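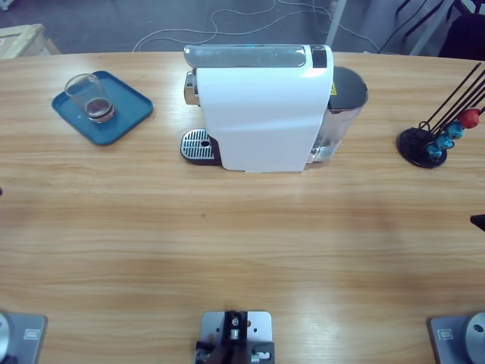

*Capsule machine, glass on the blue tray, capsule stand.*

**Office coffee: what is everybody paying?**

**wemska_dan** wrote:
We're moving to a floor with no kitchen, so I've been handed the coffee question on top of my real job. Forty people used to share a drip pot that tasted like a belt. Now there's a proposal for capsules, and I have been told to "look into it." Has anyone run the numbers for a small office?

**lotura77** wrote:
We did capsules for a year. 420 a month at peak, and we were 11 people. Free coffee is drunk at a different speed than coffee you pay for. My advice is to put a price on it, even a quarter.

**Chantal Dufour** wrote:
Please don't charge a quarter. My last employer did, with an honor jar, and we spent more hours discussing the jar than we ever spent on payroll. There was an email thread with the subject line "Re: Re: Re: JAR (final)". It was not final.

**lotura77** wrote:
Then your jar was badly run. Ours covered two thirds of the bill.

**Chantal Dufour** wrote:
And who covered the other third?

**lotura77** wrote:
Me, as it happens.

**eetu_h** wrote:
Get a decent drip machine and a grinder and be done with it. Forty people on capsules is madness. They'll line up one behind another at 9:05 like it's passport control. A pot does ten cups while you hang up your coat.

**wemska_dan** wrote:
The pot is what we're fleeing, Eetu.

**eetu_h** wrote:
When did somebody last descale it?

**wemska_dan** wrote:
I'm told it was "before the merger."

**M. Agudelo** wrote:
Check what your building does with used capsules before you buy anything. Ours took them back in bags, except the bags had to be dropped off across town, so they lived under Ilari's desk until February. He was very good about it until the fruit flies.

Also ask for a trial. Our supplier threw in 300 capsules to start. Half were decaf, but still.

**lotura77** wrote:
Decaf is how they get rid of decaf.

**wemska_dan** wrote:
OK. Current plan is one capsule machine for visitors, a new drip pot for the rest of us, and a descaling rota with my name nowhere on it. Budget is 2000 for the year. Will report back if they approve it.

**eetu_h** wrote:
Your name will be on the rota.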